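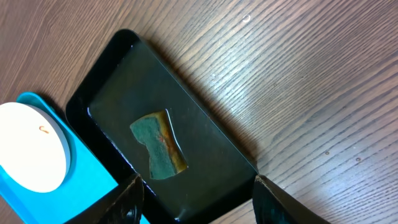
Day two of teaching a robot arm to do the dishes by hand and I have opinions!! Mostly about sponges. Thread, because my family has stopped listening.

Quick catch-up if you're new. I'm on a small project called Kukilau, and my job this summer is to be the hands. I hold a controller, the arm copies me, everything gets recorded, and later a model trains on the recordings. So if I'm sloppy, it learns sloppy. No pressure.

The job sounds so simple. Pick up a sponge, wipe a thing, put the sponge back. You've done it ten thousand times with your brain switched off. Now do it with two fingers that can't feel anything, looking mostly through a little camera stuck on the wrist.

What I miss most is touch. I never realized how much I squeeze a sponge to find out how wet it is. Through the controller I get zero of that. I'm judging by color and shine like I'm buying fruit.

Dinesh Nanayakkara (he wrote the controller software, blame him for everything) told me on the first morning to slow down to half the speed that felt natural. I thought he was being fussy. Then I watched my recordings back and I looked like somebody swatting a wasp. Half speed it is.

We have a rule about pauses too. If I stop to think in the middle of a move, the pause goes in the recording, and the arm can pick up the habit of stopping there for no reason. So I plan the whole move first, hands still, and THEN press record. I say it out loud under my breath. Down, close, lift, over, down, open. Hashini says it sounds like a dance class.

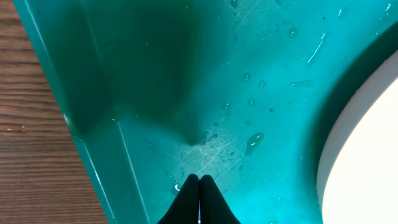 Another thing I had to unlearn is correcting too early. When I come down a bit off to one side, my instinct is to yank the arm back up and start again. Torunn Fagerlund, who has been doing this way longer than me, wants me to leave the small mistakes in and fix them smoothly on the way down. The arm needs to see what recovering looks like, or it'll have no clue what to do the first time it's off target.

So a perfect demo every time would be a bad set of demos. I love this. It's the only job I've had where being a little bit wrong on purpose is in the instructions.

Somebody asked yesterday how many of these we do. We're at 319 kept so far – kept being the important word. Lakmal goes through them at the end of the day and throws out the ones where I bump something or lose my grip. He is very polite about it. He sends me a list with timestamps and a single sad face.

Water is the part I underestimated. It shines, it moves, it sits in little drops wherever it likes, and the camera sees all of that. I asked if we should dry everything between takes and got a firm no from the whole room. Real sinks are wet. If it only ever learns on clean dry plastic it'll be useless in an actual kitchen.

(I do dry my own hands between takes. The controller was not cheap and Dinesh is watching.)

Okay, the hard one. Getting a sponge down inside a clear container. From above you think you have loads of room, and then the glare off the walls hits the wrist camera and you can't tell where the side is. My first try at this I was basically steering by vibes – take nine is the one I'd show my mother. 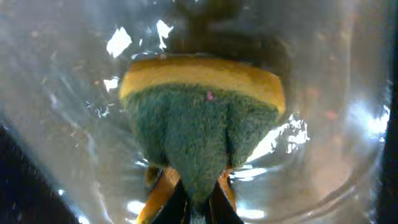 Nouhaila Tahiri

What finally helped was changing where I grab. I'd been taking the sponge flat across the middle, like I would with my own hand, and it was just too wide to go in. Pinch it by one end and it folds up on itself and goes where you point it. Felt so clever. Torunn said "yes, like a paintbrush" without looking up from her laptop.

Also, you can see the grip from the wrist camera when you hold it like that, so I know if it's starting to slip. With the flat grab I only found out when it was gone.

To the person who asked if my arms get tired: no, it's my neck! I lean toward the screen as if getting closer will help. Hashini put a sticky note on the monitor that just says CHAIR.

And to the person who asked why we don't just program the moves: for a hard object in a fixed spot, sure, people do. A sponge is a different shape every time you touch it, so good luck writing that down. Showing it over and over is slower at the start but it's what we've got.

Tomorrow Lakmal takes a turn on the controller so the arm gets somebody else's style too. He's left-handed and thinks this will be a huge advantage. I have the sad face ready to send.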